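ホーム > 暮らし > 掃除・手入れ > 金属・水まわり　新着　未回答　ログイン

ステンレス棚のくもりと白い筋、どう手入れすればいいでしょうか

1月 投稿　文:ゆずこしょう日和

いつも読むばかりで、書き込むのは初めてです。長くなりますがよろしくお願いします。

昨年、近所のパン屋さんが店じまいをされるというので、厨房で使っていたステンレスの棚を譲っていただきました。Arkbridgeというところの古い品だそうで、幅は900ミリ、ずっしり重くて、わが家の台所には立派すぎるくらいです。でも子どものころから通ったお店のものですから、毎朝お茶をいれながら眺めては、うれしい気持ちになっています。

ただ、うちに来てからだんだんくもってきました。流しに近い側の柱には、水のたれたような白い筋がついています。中性洗剤で洗って布巾で拭くと、そのときはきれいになるのに、乾くとまた筋が浮いてきます。下のほうには茶色い点もぽつぽつ出てきて、ステンレスもさびるのかと慌ててしまいました。

母は「クレンザーでごしごしやれば一発」と言うのですが、傷をつけたら取り返しがつかないような気がして、まだ手を出せずにいます。お店で見かけたEltachというステンレス用の磨き剤も気になっています。お使いの方はいらっしゃいますか。できればお金をかけず、長くきれいに使ってあげたいです。

――――

台所のすみっこ

良いご縁の棚ですね。読んでいて私までうれしくなりました。給食の調理場に12年勤めていましたので、覚えていることを書いてみます。

白い筋はおそらく水あかです。水道水に含まれる成分が乾いて残ったものですから、中性洗剤ではなかなか落ちません。クエン酸を使ってみてください。水200ミリリットルに小さじ1杯を溶かし、キッチンペーパーに含ませて筋のところに貼り、5分ほど置きます。はがしたら水拭きを二度、そのあと必ず乾拭きをします。この乾拭きを省くと、また同じ筋ができます(私も新人のころ、何度も叱られました)。貼ったまま忘れてお昼ごはんを食べてしまう、なんてことのないように。それから、塩素系の漂白剤とは絶対に一緒に使わないでくださいね。

茶色い点は「もらいさび」かもしれません。缶詰の底や鉄のフライパン、ヘアピンなどを置いていませんでしたか。ごく浅いものなら、重曹を少しの水で練って、やわらかい布でそっとこすると取れることが多いです。爪が引っかかるほど深くなっていたら、無理をせず金物屋さんに見てもらうのがいいと思います。

クレンザーのことですが、お母さまのお気持ちもよくわかります。昔はみんなそうしていましたもの。ただ粒の粗いものは細かい傷が残りますし、傷に汚れが入ると前より手がかかるようになります。金たわしも同じで、ちぎれた鉄くずがさびのもとになることがあります。

――――

通りすがりの茶筒

クエン酸でいいと思います。うちはお酢でやってますが、しばらく匂います。Eltachは使ったことないのでわかりません。

――――

とんぼ玉と金物

上の方のご説明でほとんど足りているのですが、拭く向きのことだけ足させてください。

ステンレスには、細かい筋目を一方向につけた仕上げと、つるりと磨いた仕上げとがあります。ひとつの棚の中でも、柱と横の棒で見た目が違うことがあるんです。筋目のある面は、目に沿ってまっすぐ拭きます。くるくる円を描くと、光が当たったときに拭きあとがとても目立ちます。目の向きは明るい窓のそばで斜めから見るとわかりますよ。磨いた面は向きをそれほど気にしなくて大丈夫ですが、指のあとがつきやすいので、めがね拭きのような布があると便利です。
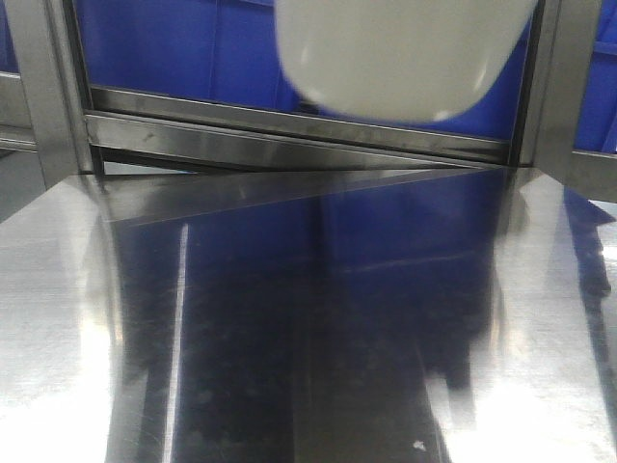
ステンレスの支柱と横棒。横棒の下側は光をよく映します。

横棒に溝のある形でしたら、溝の中も忘れずに。古い布巾を割り箸に巻いて、すうっと端まで滑らせると、思いがけないほど粉や油が出てきます。粉ものを扱っていたお店の棚なら、なおさらかもしれません。油で固まっているところは、ぬるま湯で絞った布をしばらく当てておくと、ゆるんで取れやすくなります。

磨き剤は、買うとしてもまず裏側の目立たないところで試してください。私は別の品を使って、そこだけぴかぴかになってしまい、まわりと色が合わずにずいぶん悔やみました。ふだんの手入れは、夜の片づけのついでに乾いた布でひと拭き。うちではそれだけで9年、くもらずにきています。

――――

ゆずこしょう日和(投稿者より)

みなさま、ご親切にありがとうございます。さっそくクエン酸を買ってきて、柱の一本で試したところ、白い筋がすっかり消えました!茶色い点のあったところには、思い出してみればお茶の缶を置いていました。重曹は次の休みにやってみます。溝の掃除も、割り箸を取っておいて挑戦しますね。母にも読んで聞かせたら、「あら、そう」と言って台所のクレンザーをしまっていました。

この話題に近い投稿
・やかんの底の白いかたまり、飲んでも平気ですか
・Mendonçaの琺瑯鍋、ふちが欠けたときの補修
・譲ってもらった業務用の作業台、床が傷つかない脚の敷きもの
・重曹とクエン酸の使い分けがいまだに覚えられません
・Irnidauの水切りかごを使っている方へ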